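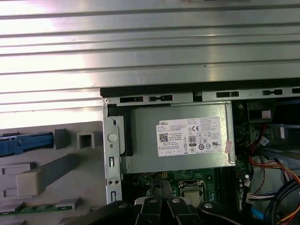

Before you buy a bigger graphics card for an older office desktop, find out what the power supply can deliver. The figure on the front of the box or in the shop listing is often wrong, or belongs to a different version of the same machine. Take the side panel off and look at the supply itself. On a Dell like mine there is a white label on the top face of the metal box, with a lot of small print and a QR code, and you may need a torch and your reading glasses.

Shut the computer down, switch it off at the wall and pull the mains lead. Hold the power button in for a few seconds. Lay the case on its side on a table and touch bare metal on the chassis before you put your hands in.

What to look for on the label

Ignore the total wattage for now. Find the table of outputs and look for the 12 volt column. The card and the processor both draw most of their power from there. Some supplies have one 12 volt line and some have 2 or more, usually marked 12VA, 12VB and so on. Write down the amps for each. If there is a line of print giving a combined maximum, write that down too. You can't just add the separate lines together, as the combined limit is normally lower.

Multiply amps by 12 to get watts. A line rated at 18 amps gives 216 watts.

Working out what you need

Look up the maker's figure for the processor and the one for the card. Add them, then add 50 watts for the board, drives and fans. I like to leave a fifth spare on top of that. If the answer is over the combined 12 volt figure, choose a smaller card or change the supply.

Check the plugs

Count the spare leads coming out of the supply. Many office machines have no 6 or 8 pin lead for a graphics card at all, and in that case stick to a card that runs from the slot alone. I would avoid adapters that take power from a SATA plug — they can overheat.

Changing the supply

Older office cases don't always take a standard ATX unit. Measure the old one, compare the screw holes, and check the main board plug before ordering. Masaru Sugawara wrote to me from Bloxham after buying one that fitted the case perfectly and had the wrong plug for the board. He had to send it back.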